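Zullcombe Building, Second Floor
Walk-Through Safety Checklist, March
Completed by: Tormod Ljungberg
Accompanied by: Mayu Hosoda (east side), Dae-han Choo (stairs and storage)
Copy to: Ye-ji Geum

Marks used: OK, FIX (needs work before the next walk-through), NOW (dealt with the same day or area closed).

1. Exits and stairs

1.1 Exit doors open fully without a key – OK
1.2 Exit signs lit – FIX
Sign over the north stair flickers. Battery test passed, so the lamp is the likely cause. Dae-han has put in the order.
1.3 Stair treads and nosings – FIX
North stair, fourth tread from the landing, has a lifted nosing on the wall side. Taped for the moment. The tape will not last a week with the traffic that stair gets.
1.4 Handrails tight – OK
Bracket reported loose last time has been reset with longer screws.
1.5 Nothing stored on landings – NOW
Two flattened cartons and a folding chair on the south landing. Removed during the walk-through. Same landing as last time. I would like a sign on the wall there.

2. Fire equipment

2.1 Extinguishers in place and at pressure – OK
2.2 Extinguisher tags current – FIX
The tag on unit 19, outside the copy room, has been torn off. The gauge is in the green, but without the tag we can't show when it was serviced. Bilyk has been called and will retag it.
2.3 Pull stations clear – OK
2.4 Fire doors close and latch – FIX
The door to the east corridor closes but stops short of the latch unless it is pushed. Closer needs adjusting. Mayu says people have been propping it open with a wastebasket, and we found the wastebasket behind it. Please stop doing this – a propped fire door does nothing in a fire.
2.5 Sprinkler heads clear by 18 inches – OK

3. Floors and walkways

3.1 Carpet and tile edges flat – FIX
Carpet seam outside room 126 has opened up again. It was glued in the fall. I recommend a metal strip this time.
3.2 Walkways full width – OK
3.3 Entrance mats lie flat – OK
The new mats from Stamo are heavier and stay put.
3.4 Spills and leaks – FIX
Stain on the ceiling tile by the drinking fountain. It has the same outline as in the last set of notes, and the tile is dry to the touch. Replace the tile so that any new stain shows up.
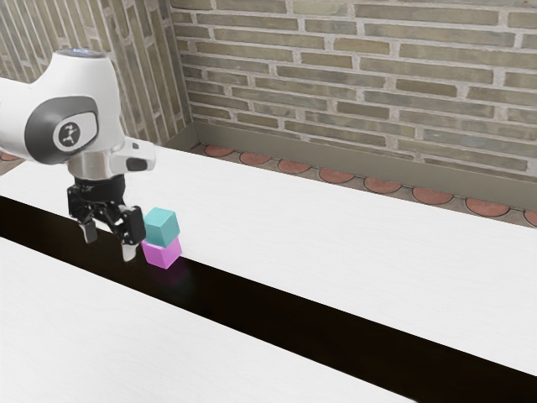
4. Electrical

4.1 Panels have three feet of clear space – OK
4.2 Panel directory filled in – FIX
Circuits 2 and 19 have no label. Da-eun Jang believes one of them feeds the kitchen outlets. To be traced and written in.
4.3 No extension cords used as permanent wiring – FIX
One brown household cord runs behind the filing cabinets to a desk lamp. The owner of the lamp has agreed to move it closer to the outlet.
4.4 Power strips not chained together – OK
4.5 Outlets near sinks have working GFCI – OK
All were tripped with the test button and reset.

5. Kitchen and restrooms

5.1 Appliances clean and cords undamaged – FIX
The toaster crumb tray was full. Emptied. Whoever uses the toaster should check the tray at the end of the week.
5.2 Hot water not above limit – OK
5.3 Cleaning products labeled – NOW
One spray bottle under the sink had no label. Contents unknown, bottle removed. Please do not refill bottles from the big jugs without marking them.
5.4 Grab bars solid – OK

6. Storage room

6.1 Heavy items below shoulder height – FIX
Boxes of paper on the top shelf. Dae-han will bring them down to the bottom two shelves.
6.2 Shelving anchored – OK
6.3 Stepladder in good condition – FIX
One rubber foot missing. The ladder has a "do not use" tag on it until the part comes in from Trustudstead, part number 362. Borrow the one from the first floor.

7. First aid

7.1 Kit stocked – FIX
Short on medium gloves and burn gel. Everything else is there and in date.
7.2 List of first aiders posted – FIX
The list still has two people who have moved to another building. Ye-ji to post a new one.
7.3 Eyewash bottle sealed – OK

General comments

Most of the FIX marks are small. The fire door (2.4) and the stair nosing (1.3) should go first, and I will check both myself before the end of the month. The carpet seam can wait for the contractor's next visit if the tape is kept up.

Items marked NOW need no further action apart from the landing sign. Send corrections to me before the list is filed.

T. Ljungberg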